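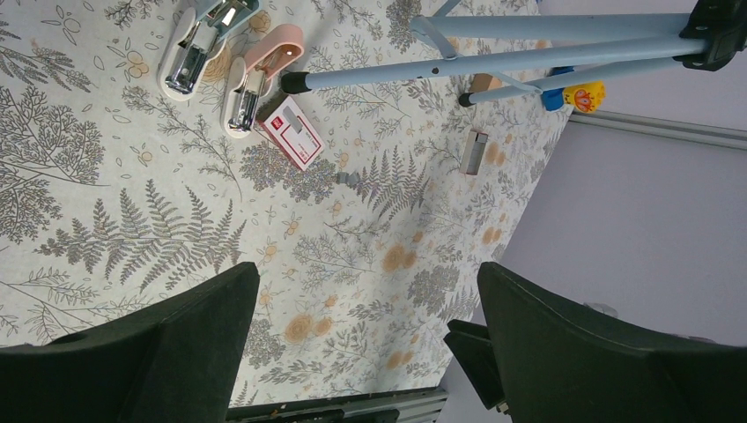

Helar Building Rehab: Where Things Stand
To: Shoshana Obi, Okafor Fund
From: Marta Hladun, project lead
08/11/2020

Hi Shoshana,

You asked for the short version this time, so I'll try (you know me, though). The big news is that we have our preservation permit for the storefront and the cornice! It came through with two conditions, both of them things we'd already half agreed to. We have to keep the cast iron columns in their original spots, and the new entry doors can't sit any farther forward than the old ones did. Thaddeus had drawn the doors flush with the sidewalk line, so he's pushing them back and losing a little lobby. He grumbled for an afternoon and then sent over a plan I like better than the first one.

Facade
The scaffold is up on the Nusden Street side and the masons have been working down from the top. Brick repair is done on the upper two floors. We hit a bad patch over the third-floor windows where an old repair had been done in hard cement, and the faces of the bricks were popping off all along it. Dexter Dvorak's crew cut that whole section out and relaid it with salvaged brick from the rear wall. The color match is very good from the sidewalk and pretty good from the scaffold.

The cornice is slower. We're missing 10 brackets, and the shop that's making the new ones wants to take a mold from the best surviving one before they quote a delivery date. I'd been telling you January for the cornice and I'm still telling you January, but with less of a straight face.

Windows
There are 108 openings in the building and we're restoring the street-facing sashes and replacing the ones on the courtyard. The first batch of restored sashes went back in last month. They open! With one hand! The weights had been cut off years ago, so every pocket had to be opened up and re-hung. The courtyard replacements are ordered and I have the shop drawings on my desk, waiting on one answer about the sill profile.

Inside
Not a lot to look at yet. Demolition is finished on the ground floor and second floor, and the engineer wants steel under the old stair opening, which wasn't in the budget. Alaric Whitfield at Orisero has priced it two ways. The cheaper one puts a post right where the front apartment's kitchen would go, so I'm leaning toward the other one and taking the difference from contingency. I need your okay on that before we order, and I'll send both prices separately so they don't get lost in here.

Neighbors
We had 3 complaints about early noise and moved the saw to the courtyard. The dry cleaner next door asked for a bigger sign on the sidewalk shed so people can tell they're open, and we put one up.

What I need from you
Your okay on the steel. Also the second draw, which I'll request as soon as the lien waivers are in (four subs, and I'm still chasing one). And if you'd like to walk the scaffold before the masons reach street level, give me a couple days' notice and bring real shoes.

Marta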